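The Table Uncle Eyvindur Left Me

My uncle Eyvindur Hafstein left me three things: a coat, 128 dollars in a coffee can, and a ferry ticket to Briralell with no date on it. I already had a coat. I spent the money on a hotel and went.

You have to understand that Eyvindur was a liar, a really lovely one. He told me he'd once sold a lighthouse to a dentist. He told my mother he was allergic to Portugal. So when his note said "ask for Brøndum, he is holding my table," I figured there was a fifty-fifty chance of a table and a much smaller chance of a Brøndum.

1. The Ferry

The ferry was late and smelled like soup. I sat next to a woman with a birdcage full of onions (I didn't ask, and I've regretted it ever since) and she told me the Zevano was the only place in town worth eating at.

"Is there a man there called Brøndum?" I said.

"Þröstur? Sure. He owes me 300 dollars."

So he was real! I practiced saying Þröstur under my breath the rest of the way over, and I got it wrong every single time.

2. The Zevano

It was a café up a flight of stairs, over a shop that fixed accordions. I got there right before closing. Þröstur Brøndum was enormous and sad-looking and wore his apron like a man who had been sentenced to it. I gave him the note. He read it twice, then he folded it up very small and put it in his shoe.

"You look like him around the ears," he said, and went off to get the coffee.

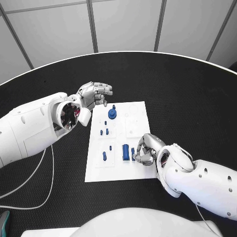 3. What Brøndum Told Me

The coffee was terrible. He drank his standing up, and he talked the way people do when they've been saving it.

He and my uncle had played cards every October for most of their lives, always for the same stake, the name of a boat. Whoever won got to name it for the year. It had been the Araújo, after a singer they'd both been in love with, and then it was the Plasuvum, a word Eyvindur made up to annoy the harbor office.

"And where's the boat now?" I said.

"Sank. Long time ago." He shrugged. "We kept playing."

I asked who had won the last game. He looked out at the stairs for a while, and I honestly thought he was going to cry, and then I thought I was going to, and I don't even like cards.

"Nobody. He was ahead by 200 points and he said he had to catch the ferry. He said he'd send somebody to finish."

I told him I didn't know the rules. He said neither had Eyvindur, he'd cheated since the first hand, and it would be an insult to his memory if I played fair.

So I took off my coat, my uncle's coat, and something slid out of the sleeve and landed on the floor between us. It was the queen of hearts.

Þröstur bent down and picked her up. He looked at her, and at me, and he started to laugh so hard that the accordion man banged on his ceiling.

"Deal," he said.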